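Sunday at the Robot Works: An Open Day in Skotavach

Sunday, September 22, 2019

The Storkden open day started at 11, and by then the line for free coffee was already longer than the line for the robots. I joined the coffee line. I had driven two hours to Skotavach and I know my priorities.

Storkden makes control software for robot arms, which you would not guess from the building. It looks like a place where you'd go to argue about a carpet. Inside, somebody had put down yellow tape arrows on the floor, and everyone ignored them in the usual way, going straight to whatever was moving.

Hall One: The Palletizer

The first stop was a big arm called Gotetti, which stacks cartons behind a fence. It is very good at stacking cartons. After a few minutes you start to feel it doesn't need you there, and you move along. A sign on the fence said the arm could shift 500 cartons between coffee breaks, without saying whose coffee breaks.

Kids got to press a green button that made it wave. The wave was slow and a little too formal, like a mayor's. They loved it. One boy went around to the back of the line so many times that his father sat down on the floor with a newspaper.

Hall Two: Tai and the Laundry

I had come for Tai, the project that is supposed to teach an arm to handle clothes. Cartons are easy to like if you're a machine, being square. A shirt is a different shape every time you put it down, and our guide told us the team has collected 1,000 practice runs so far and would like a great many more by November.

The guide also explained the camera at the wrist, so that the arm gets a close look at the cloth it's about to pinch. A man behind me asked if it could do fitted sheets. The guide looked at him with real sadness.

The work takes place at a white table with shelves of bottled drinks behind it, cola and tea and water. I spent part of the talk wanting a cola. On the table was a pale green shirt with a checkered red-and-white print, in the condition my own shirts are in by Thursday. Two pointed metal fingers do the job, and they look better suited to picking a lock than a collar.
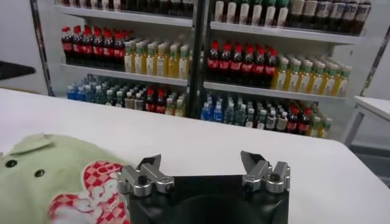
Lunch, and Getting There

The canteen had soup and one kind of sandwich, served by humans at human speed. There are 12 parking spaces out front, all taken before the doors opened, so use the field across the road and wear shoes you don't love.

Entry was free. The gift table had pens, a tote bag and a paper model of Gotetti that takes an evening to fold and is missing a tab — mine was, anyway. Tours of Hall Two fill up first, so put your name down at the desk when you come in. The coffee line will still be there afterward.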